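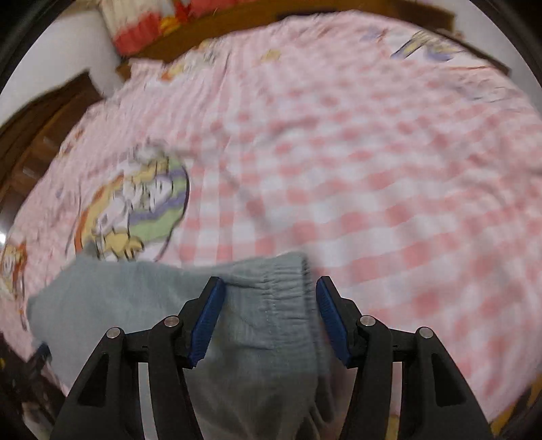

A poem is a piece of writing in which the sound and the shape of the words matter as much as what they say. A poet chooses where each line stops. A story in a book runs on to the edge of the page, but a poem can stop wherever the poet wants. Poems can also be about very ordinary things. You could write one about a gray-green waistband, with its gathers and its fine stitching. It might start like this:

Soft green ripples,
stitched in a row,
small waves
with no sea to go to.

Those four lines do not rhyme. Many poems don't. They use a metaphor, which means calling one thing by the name of another. The gathers in the cloth are called waves.

A simile is close to a metaphor but uses the word "like" or "as". "The gathers are like waves" is a simile.

What is a stanza?

A stanza is a group of lines with a space before and after it – a bit like a paragraph. A poem may have one stanza or 30. The longest poem in the Clirnville children's collection is "The Oseck Ferry", which has 3,036 words. The shortest has 15.

Who is speaking?

The voice in a poem is called the speaker. The speaker may be the poet, but it may also be a dog, a river or a made-up person. In "The Oseck Ferry" the speaker is the boat. When you talk about a poem, say "the speaker feels sad" unless you know the poet meant himself or herself.

Try it

Pick something made of cloth. Write down five words for how it looks or feels. Use three of them in a poem of four lines, then read it out loud – slowly – and change any word that sounds wrong to you.

Words to know: line, stanza, metaphor, simile, speaker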